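Removing pilling from fine knitwear without thinning the fabric

Posted in Textiles and Laundry, Saturday, April 7, 2018

Rarkby

I have several fine-gauge jumpers bought in October, all a wool and nylon mix. After 12 wears each they have pilled under the arms and along the sides. The care label allows a hand wash or a wool cycle at 30 degrees. I have used the wool cycle with a liquid detergent, spun at 800 rpm and dried flat.

I own a battery fabric shaver and a pumice-type sweater stone. The shaver is faster but I suspect it cuts sound fibre along with the pills. Is there a preferred tool for a fine knit, and does it matter whether the garment is shaved before or after washing? I work on the bed, as I have no table large enough.

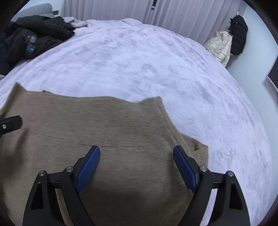

Dutusden
What spin speed does your machine default to on wool? 800 is at the high end for a fine gauge. Mine offers 400 and I get far less pilling on the same sort of yarn. Turn them inside out as well. Can't help with the shaver, I only use a comb.

Zamora

Pills form when loose fibre ends work up to the surface and tangle under rubbing. In pure wool they tend to break off in time. Nylon is stronger and anchors them, so a mixed yarn holds its pills for longer and they have to be cut or combed off.

For a fine knit I would use the shaver with the guard at its highest setting. Sweater stones are meant for heavy, coarse knits and will roughen a smooth face. A comb is acceptable if the teeth are fine and you pull in one direction only.

Shave after washing, once the garment is fully dry. Washing lifts a further crop of loose fibre, and damp yarn swells and sits closer to the blade.

Support matters more than the tool. On a soft surface the fabric sinks away from the guard and then springs up into it, and that is how holes are made. Slide a large hardback book or a chopping board inside the body of the jumper and smooth out any folds first. 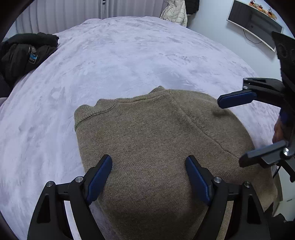

Work in small circles with almost no pressure, and keep 3 cm away from seams and ribbing, where the height of the fabric changes. Empty the lint chamber after each panel. A full chamber makes the blade drag.

Expect to repeat this two or three times in the first season. The amount of loose fibre falls with each pass. If it does not, the yarn is loosely spun and no tool will change that.

Rarkby

Thank you both. The machine goes down to 400, so I will use that. A chopping board fits inside all but one of them.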